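Archive > Lists > Clerstead Players > Front of House

List home | By thread | By author | Search | Log in

Print this message | E-mail this message

Subject: Re: Programme adverts and the interval bar

Thanks for the replies so far. I have put the original question at the bottom for anyone who missed it.

On the programme, I think we should stay with the printers we used for the spring show. Their price for 500 copies was £843, and that included the fold and the staples. We had two full boxes left over after the last run, so I would ask them to quote for a smaller number before we agree to anything.

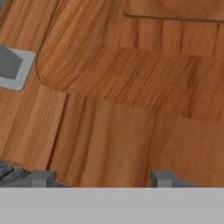

The adverts need to be in by the end of April. Limsakul have taken the back cover again and want the same artwork. Brokska asked for a half page inside but have not sent a file. If it doesn't arrive I will set their name and telephone number in plain type and send them a proof.

Can whoever has the seating plan for Cillthorpe please post it to the list? The one in the shared folder shows the old layout with the centre aisle, and we can't sell from that. I believe the hall now seats up to 60 on the flat with the raked block behind, but I'd like to see it on paper.
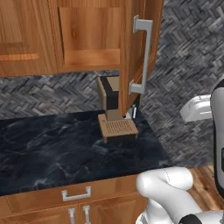 The interval is the other thing. It ran over on most nights last time and the second act started late, which was hard on people with a bus to catch. Part of the trouble was the queue for hot drinks. A coffee machine on the worktop under the wall cupboards is fine for a cast meeting, but it won't serve a full house in fifteen minutes. I suggest we hire an urn, take orders before curtain up and have the cups poured when the bell goes.

We also need two more people on the door for the matinee. You would be wanted from 1.30 and could watch the show from the back row once the latecomers are in. 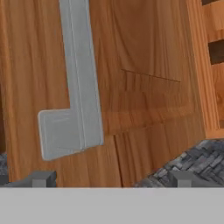 Tickets held at the desk should be released ten minutes before the start. We said this last year and then kept them back anyway, and there were gaps in the front row while people were being turned away. I will put the rule on the booking form so that it is clear.

Please reply to the list and not just to me.

Front of House, Clerstead Players

> Earlier message:
>
> Before we book anything for the summer play, can we
> settle who is doing the programme and whether we are
> running the bar ourselves? Cillthorpe will open it for
> us but they keep the takings. I would also like to know
> if we are charging for programmes this time or giving
> them out with the ticket.

Reply to list | Previous message | Next message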